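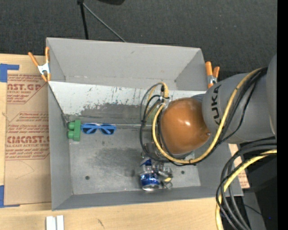

회색 상자 안의 초록색 장난감 블록, 파란색 선글라스, 알루미늄 캔

Kevari 생활자원센터
2025년 1월 18일

[안내] 소형 생활용품 분류 기준을 정리하여 게시합니다. 지난 11월 한 달간 센터에 접수된 소형 혼합품은 736점이며, 품목이 섞인 채로 들어온 경우의 문의가 가장 많았습니다. 아래 게시물에서 장난감 블록, 선글라스, 음료 캔의 순서로 안내드립니다.

Kevari 생활자원센터
본 안내에서 '소형 혼합품'이란 한 손으로 들 수 있는 크기의 물품으로서 재질이나 처리 경로가 서로 다른 것이 한 상자 또는 한 봉투에 함께 담긴 경우를 말합니다. 사진의 블록, 선글라스, 캔과 같은 조합이 이에 해당합니다. 세 품목은 처리 경로가 모두 다릅니다.

Kevari 생활자원센터
먼저 장난감 블록입니다. 블록은 낱개라도 재사용 접수가 가능합니다. 완성 세트일 필요는 없으며, 제조사가 다른 블록이 섞여 있어도 무방합니다. 색상별로 나누어 오실 필요도 없습니다. 색상 분류는 센터에서 일괄 진행합니다.

Kevari 생활자원센터
블록 접수 시 확인하실 사항은 다음과 같습니다. 결합 돌기가 깨진 것, 열에 의해 휘어진 것, 접착제로 다른 부품과 붙어 있는 것은 재사용 접수에서 제외됩니다. 표면의 가벼운 긁힘이나 변색은 제외 사유가 아닙니다.

Kevari 생활자원센터
블록은 가정에서 미리 세척해 주시기 바랍니다. 미지근한 물에 중성세제를 풀어 헹군 뒤 그늘에서 완전히 말려 주십시오. 끓는 물은 변형의 원인이 되므로 사용하지 마십시오. 전지나 전선이 들어 있는 블록은 물에 담그지 마시고, 접수 창구에 따로 제출해 주십시오.

Kevari 생활자원센터
스티커가 붙은 블록에 대한 문의가 있었습니다. 원래 부착된 장식 스티커는 그대로 두셔도 됩니다. 이름표나 연락처가 적힌 스티커는 개인정보 보호를 위하여 반드시 제거한 후 제출해 주십시오. 유성펜으로 적은 이름도 같은 기준을 적용합니다.

Kevari 생활자원센터
블록은 봉투보다 뚜껑이 있는 용기에 담아 오시는 편이 안전합니다. 얇은 봉투는 모서리에 찢기기 쉽고, 접수대 아래로 굴러 들어간 낱개 블록을 찾느라 접수가 지연되는 일이 있습니다. 용기는 접수 후 바로 돌려드립니다.

Kevari 생활자원센터
다음은 선글라스입니다. 안경류는 테와 렌즈, 경첩의 재질이 서로 달라 일반 플라스틱류로 분리배출할 수 없습니다. 사용이 가능한 것은 재사용 접수로, 파손된 것은 거주지의 종량제 배출 기준에 따라 처리하여 주시기 바랍니다.

Kevari 생활자원센터
11월에 접수된 안경류는 78점입니다. 이 가운데 상당수가 다른 물품과 한 상자에 담겨 들어왔습니다. 안경류는 단단한 물건과 맞닿으면 렌즈에 흠집이 생기기 쉬우므로, 케이스가 없는 경우 부드러운 천으로 감싸 별도로 담아 주십시오.

Kevari 생활자원센터
선글라스의 재사용 접수 기준입니다. 양쪽 다리가 모두 있고, 접고 펴는 데 지장이 없으며, 렌즈에 금이 가지 않은 것이어야 합니다. 코받침이 빠진 것은 접수하되 상태표에 '코받침 없음'으로 기재합니다.

Kevari 생활자원센터
도수가 있는 선글라스도 접수합니다. 다만 일반 선글라스와 보관 칸이 다르므로 창구에서 도수 여부를 말씀해 주십시오. 도수를 모르시는 경우에는 '미확인'으로 접수하며, 별도의 측정은 제공하지 않습니다.

Kevari 생활자원센터
선글라스를 닦으실 때에는 흐르는 물로 먼지를 먼저 씻어 낸 뒤 안경용 천을 사용하여 주십시오. 마른 휴지로 문지르면 렌즈 표면이 상할 수 있습니다. 알코올이 포함된 세정제는 코팅을 손상시킬 우려가 있어 권장하지 않습니다.

Kevari 생활자원센터
상자 안에 든 안경류는 습득물일 가능성도 있습니다. 본인의 물품이 아니라고 판단되는 선글라스가 발견되면 재사용품으로 접수하지 마시고 창구의 습득물 대장에 기재해 주십시오. 발견 장소와 색상, 렌즈 상태를 적어 주시면 확인에 도움이 됩니다.

Kevari 생활자원센터
다음은 음료 캔입니다. 알루미늄 캔은 재사용 접수 대상이 아니며, 캔류로 분리배출하는 품목입니다. 센터로 가져오신 캔도 재사용 창구가 아니라 입구 쪽 캔류 수거함에 직접 넣어 주셔야 합니다.

Kevari 생활자원센터
캔은 내용물을 완전히 비우고 물로 한 번 헹군 다음 배출하여 주십시오. 담배꽁초, 휴지, 빨대 등의 이물질을 캔 안에 넣지 마십시오. 플라스틱 뚜껑이나 덧씌운 포장이 있는 제품은 해당 부분을 분리한 뒤 배출하시기 바랍니다.

Kevari 생활자원센터
캔을 압착해야 하는지에 관하여 자주 문의하십니다. 센터의 수거함에는 압착하지 않은 캔도 넣으실 수 있습니다. 가정이나 공동주택에서 배출하실 때에는 해당 지역의 안내를 우선 따라 주십시오.

Kevari 생활자원센터
캔에 남은 음료는 함께 담긴 물품을 오염시킵니다. 당분이 블록의 돌기 사이에서 굳으면 세척에 시간이 걸리고, 안경 경첩에 들어가면 다리가 뻑뻑해집니다. 비우지 않은 캔을 다른 물품과 한 상자에 담지 않도록 협조하여 주시기 바랍니다.

Kevari 생활자원센터
분류용 상자에 대하여도 안내드립니다. 가정에서 물품을 나누실 때에는 바닥이 평평하고 입구가 넓은 상자를 권해 드립니다. 깊은 자루는 작은 물건이 아래로 몰려 확인이 어렵습니다. 상자 안쪽의 긁힘이나 얼룩은 사용에 문제가 되지 않습니다.

Kevari 생활자원센터
상자 바닥에 구멍이 있는 경우 작은 부품이 빠질 수 있습니다. 블록의 소형 부품이나 안경 나사와 같은 물품은 작은 지퍼 봉투에 먼저 담은 뒤 상자에 넣어 주십시오. 봉투에는 내용물의 이름만 적으시면 됩니다.

Kevari 생활자원센터
권장하는 분류 순서는 다음과 같습니다.
캔을 먼저 꺼내어 비우고 헹굽니다.
안경류를 꺼내어 천으로 감쌉니다.
남은 블록과 장난감을 한곳에 모읍니다.
이 순서로 진행하시면 액체로 인한 오염과 렌즈 긁힘을 줄일 수 있습니다.

Kevari 생활자원센터
깨진 렌즈나 날카로운 금속 조각이 섞여 있을 때에는 맨손으로 분류하지 마십시오. 두꺼운 장갑을 착용하시고, 파편은 두꺼운 종이로 감싼 뒤 겉면에 '파손물'이라고 표시하여 배출해 주십시오. 어린이와 함께 분류하실 때에는 보호자께서 상자 안을 먼저 확인하시기 바랍니다.

Kevari 생활자원센터
접수 한도를 안내드립니다. 블록류는 1회 방문 시 1인당 800개까지 접수하실 수 있습니다. 정확한 개수를 세어 오실 필요는 없으며, 창구에서 무게로 환산합니다. 한도를 초과하는 단체 물량은 사전에 협의하여 주십시오.

Kevari 생활자원센터
센터에서 대여하는 분류 상자는 모두 100개입니다. 대여 기간은 7일이며, 반납 시 내부의 물기와 이물질을 제거하여 주십시오. 대여 상자에 음료나 음식물을 직접 담는 것은 허용되지 않습니다.

Kevari 생활자원센터
접수된 블록은 Jutex 작업실에서 세척과 건조를 거친 후 장난감 대여실로 이관됩니다. 안경류는 Fernandes 보관실에서 상태를 확인한 뒤 나눔 진열대에 배치합니다. 물품별 이관 일정은 개별적으로 통지하지 않습니다.

Kevari 생활자원센터
접수가 완료된 물품은 원칙적으로 반환되지 않습니다. 착오로 제출하신 경우에는 당일 업무 종료 전까지 접수증을 지참하여 창구로 방문해 주십시오. 세척 작업에 들어간 블록은 낱개 식별이 어려워 반환이 불가합니다.

Kevari 생활자원센터
분류 기준 담당자 퐁삭 누칫(Pongsak Nuchit)의 설명을 함께 전합니다. "품목을 판단하기 어려우면 임의로 분해하지 마시고 그대로 가져오시기 바랍니다. 분해 과정에서 부품이 없어지면 재사용이 가능한 물품도 폐기 대상이 될 수 있습니다."

Kevari 생활자원센터
[문의에 대한 답변] 블록과 선글라스를 같은 날 접수하셔도 됩니다. 접수증은 품목별로 따로 발급되며, 창구는 동일합니다. 캔류는 접수증이 발급되지 않습니다.

Kevari 생활자원센터
[문의에 대한 답변] 장난감 선글라스는 안경류가 아닌 장난감류로 접수합니다. 차광 성능을 확인할 수 없는 제품이므로 나눔 진열대의 안경류 칸에는 배치하지 않습니다. 표시가 없어 구분이 어려운 제품은 창구에서 판단해 드립니다.

Kevari 생활자원센터
[문의에 대한 답변] 택배 접수는 블록류에 한하여 가능합니다. 안경류는 운송 중 파손 우려가 있어 방문 접수만 받고 있습니다. 택배 상자 안에 캔이나 기타 재활용품을 함께 넣어 보내지 않도록 유의하여 주십시오.

Kevari 생활자원센터
[정정] 앞서 안내한 대여 상자의 반납 장소는 접수 창구가 아닌 Brernix 별관 1층 반납대입니다. 접수 창구에 두고 가신 상자는 반납 처리가 지연될 수 있으니 이용에 참고하여 주시기 바랍니다.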